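The ping-pong balls, and where they live now

June has been a slow month on this blog, and I apologize to the four or five of you who check. I've been in the hall closet. If you've read here for a while you'll remember the hall closet from the winter I tried to turn it into a pantry, and you may remember that I gave up when I found the ironing board had been holding up a shelf. Well, the shelf is fixed, the ironing board is free, and I got as far as the floor, where the games and the sports things go to be forgotten.

I should explain about the ping-pong. We don't own a real table. What we have is the dining table, a net that clamps on at the sides (it came in a green mesh bag which I loved and have lost), and six paddles, two of which are good. My aunt played seriously when she was young, and she gave us the good ones when we moved in, along with a look that said she didn't expect much. We've played on that dining table for years. It's too short and a little too narrow, and there's a seam where the leaf goes in, so that if you hit the seam the ball goes straight up and everybody yells. My son calls it the volcano. House rules say you play the point over, except on Thanksgiving, when it counts.

So you'd think we would have known where the balls were. We knew where the balls were in the sense that they were everywhere. One in the fruit bowl. Two behind the piano. One in the pocket of my good coat, which I discovered at a funeral lunch, reaching for a tissue, and set down on the tablecloth next to my plate before I realized what I was doing. Bhavana Gowda was sitting next to me, and she picked it up, put it in her purse, and gave it back to me in the parking lot. That's a friend.

I have tried, over the years, a number of containers. The first was a glass jar with a cork lid, and it looked beautiful on the shelf, all those white balls behind glass like a very large jar of mints. But the mouth was too small for a hand to go in and come out again holding anything, so you had to tip it, and then you had the balls all over the floor, and you were back where you started. Then there was a drawstring sack I sewed out of a pillowcase. The sack worked fine until somebody stepped on it. You can't see what's in a sack, that's the trouble, and it's soft, so it looks like something you could step on! We lost most of a new pack that way, and I still hear the sound. After that came a shoebox, and the shoebox went the way of all shoeboxes in this house and became a bed for a stuffed rabbit.

This time I decided to be sensible and I asked Pei-shan Cheng, who used to run the recreation room at the senior center and has looked after more table tennis balls than anyone I know. I was expecting a long answer. She said, get a plastic bin with no lid, and keep it where you play. I said, no lid? And she said that a lid is one more thing to do at the end of the night, and at the end of the night people don't do things. She also said I should squeeze every ball gently before it went in and throw out anything that gave or clicked. I've been thinking about the lid ever since, and have now taken the lids off three other things in the kitchen, including the compost pail, which was a mistake.

The bin itself I had already, as it happens. I bought it from Riderby years ago, back when the store was still in the old bank building, to hold potatoes. It never held potatoes. It has held clothespins, seed packets, a great many batteries, and for one whole year the paperwork for my mother's hip. I emptied it out on the bed, found a coupon worth 200 points at a store that has closed, and washed it in the tub with dish soap and the old vegetable brush. I do like washing a plastic bin. You get so much credit for so little work.

Then I put out the call. I told the children there would be a nickel for every ball brought to me by supper, and I'll admit I had not thought through the incentives, seeing as my daughter went directly to the neighbors. Hanneke Lambrechts came over a while later to ask, very kindly, whether we needed anything. We sent her home with her own ball back and half a lemon loaf. She thinks we should have a proper tournament at the end of the summer with the whole street, and I said yes before I remembered the volcano. I may have to see about borrowing a real table. If anybody local has one folded up in a garage, please write to me.

The closet, meanwhile, sat with its door open and everything it owned out in the hallway. I don't know if you do this too, but I can't tidy one thing without moving it all out first, and then I get tired and we step around it for days. The badminton set went into the long box. The croquet mallets are standing in the umbrella stand and look rather handsome there. The umbrellas are now homeless, but it's nearly summer, and I'll think about umbrellas in the fall. I found the pump for the basketball, though not the needle for the pump, and I found the basketball, which has been flat so long it has a shelf-shaped dent in it.

I did the ball sorting on the table with a cloth spread over it, which I recommend to anyone. On bare wood they're off and away if you so much as breathe, and then you're on your knees under the chairs. On cloth they'll more or less stay where you've put them, and you can take your time.
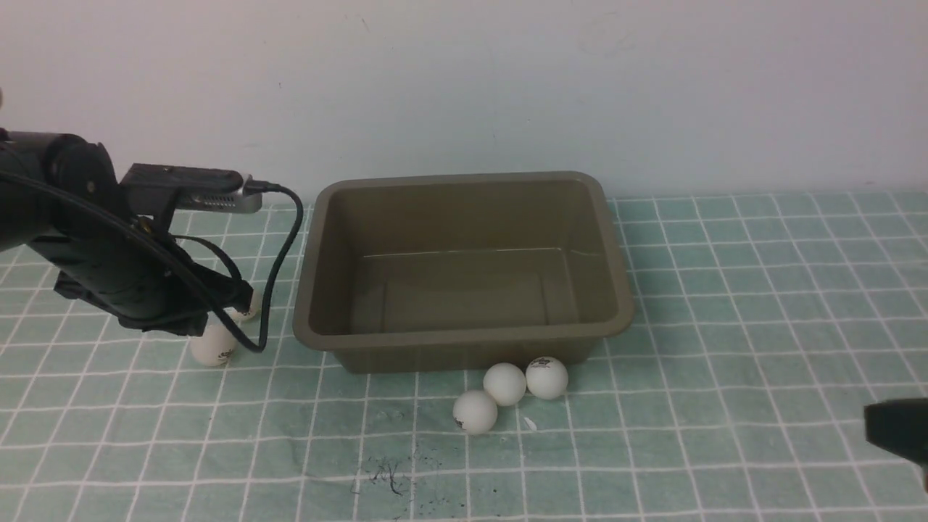

Squeezing ping-pong balls is a nice job for the end of an afternoon, when you're too tired to decide anything big. You press with your thumb, you turn it, you press again. I'd meant to sort them by brand as well, but I gave that up quickly. Some have a little black logo on them and some show you nothing but plain white until you roll them over, and my reading glasses were in the car. The bin is the olive-brown one, for those of you who remember it from the seed packet days, and empty like that it looks much too grand for the job, with its rounded rim and all that room inside. White balls against that color, though! You could find them at dusk. The sides slope a little, so a hand goes in easily, and I think with fondness and some bitterness of the glass jar.

We threw out the bad ones after supper. I paid my nickels. My son wanted to keep one of the dented ones, having heard that hot water will pop the dent back out, and we tried it in a mug, and he was so pleased with it that he wrote his initial on it in marker and took it up to bed. I don't know if it bounces true. I wasn't asked.

The bin's going on the bottom shelf of the sideboard, at the end where the net clamps on, which meant moving the big platter and the good napkins, which meant finding a new place for the good napkins. They're on top of the refrigerator for now. I-hsuan Kwok wrote to me after the last post to say her napkins are on top of the refrigerator too, so perhaps that's simply where they go.

Next I'll do the upper shelf, the one with the puzzles. There's one up there with 3,000 pieces, a harbor at night, nearly all of it black water, and I would like to give it away to someone who'll be glad of it. I can't swear that every piece is in the box. If you'd like it anyway, leave a comment and I'll bring it to the library with me when I go, and you can have the lemon loaf recipe while you're at it, as soon as I find out which book I left it in.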